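I moved to Wasance for the bread, and I'm only half kidding. The Pedell bakery opens at 4, and by the time I roll in (okay, closer to 9) the rye is gone and I'm stuck with rolls again! My neighbor swears by freezing a loaf in March and eating it all summer. I tried it. Toast, fine. Sandwiches, no way. So now I set an alarm, pull a coat over my pajamas and walk the 30 steps down the hill in the dark.
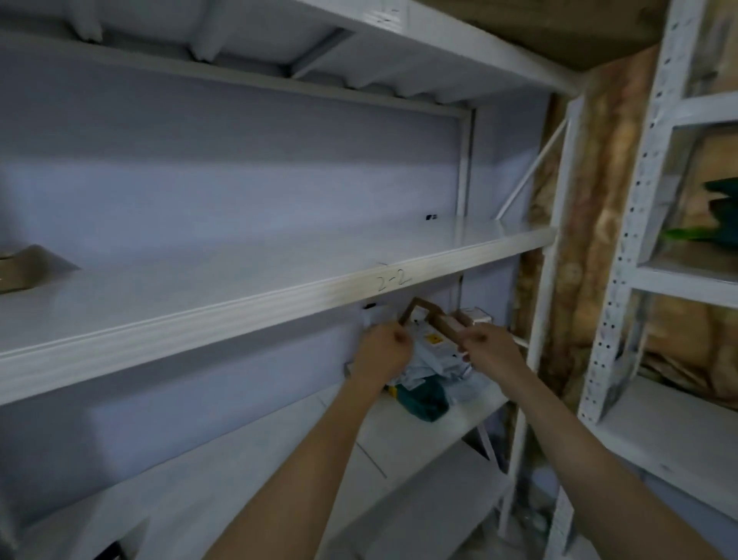 Hands on a folded cardboard strip at shelf 2-2.

Worth it for the crust alone.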